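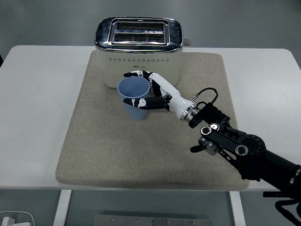

Graltska, 29 September 2026

Went through the guest book and the repair list for the lodge. Boiler serviced, reading 1420 hours. Ski room bench still needs 2 brackets. Mariann wants the winter rates up before the trail map goes to print.
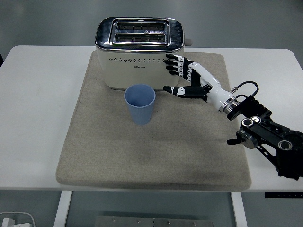 Breakfast for the upper cabins is still not settled. Vasconcelos quoted 2548 for the season, delivered to the door, almost 70 more than in June. A two-slot toaster in each kitchen and bread from the village would do for most guests. Left it open.
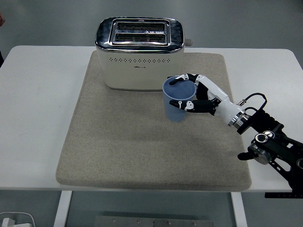 Réka Szabó thinks the quote is fair if it covers the weeks when the road is closed. Will ask them.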